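About Brarnach Wines

Brarnach is a wine merchant and storage cellar. We buy from small growers, sell by the bottle or the case, and look after wine for customers who don't have anywhere cool to keep it. The business began as a mailing list of 31 people who wanted to share cases from the same few estates. Several of them still order from us.

We now list 100 wines at a time. When one sells out, another takes its place, and the list is reprinted each October once the summer shipments are in. Most of it is red, with a fair amount of dry white and a short page of sweet wines that we drink more of than we sell.

What we buy

We taste everything before it goes on the list, first without food and again the next day from the same open bottle. Plenty of wines are good on the first evening and dull on the second, and those we leave alone. We don't print scores. Each wine has a short note with the grape, the grower, how it was aged and when we think it should be drunk.

Two growers have been with us from the start. Anden makes firm, slow reds that need a few years in bottle. Cisneros works on lighter soil and its wines can be opened young, slightly cool if you like. We also sell Totik, our own house red, which is blended for us each spring and bottled under screwcap. 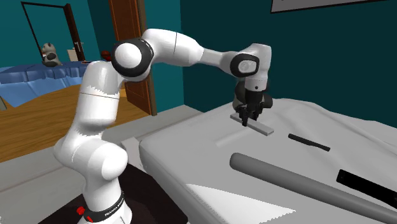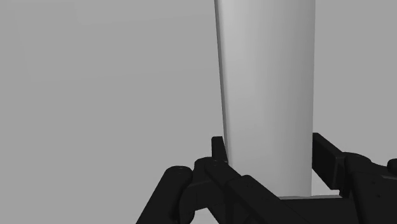
By Evaristo Xolalpa, Brarnach Wines

Storage

The cellar has room for 2,000 cases and at the last stocktake it held 3,822 bottles of older wine belonging to private customers, along with our own stock. Wine is kept lying down, in the dark, at a steady temperature. Each case is labelled with the owner's name and a shelf number, and you can ask for a list of what you have at any time.

Please give us two working days if you want to collect. Older bottles should stand upright for a day or so at home before you open them.

Tastings

We hold a tasting most months, usually at 6.30pm, with six or seven wines and some bread and cheese. Places are booked through the shop and paid for in advance. If you spend enough on the night to make up a case, the ticket price comes off the bill.

Trade customers should ask for the separate price list, which includes half bottles and magnums.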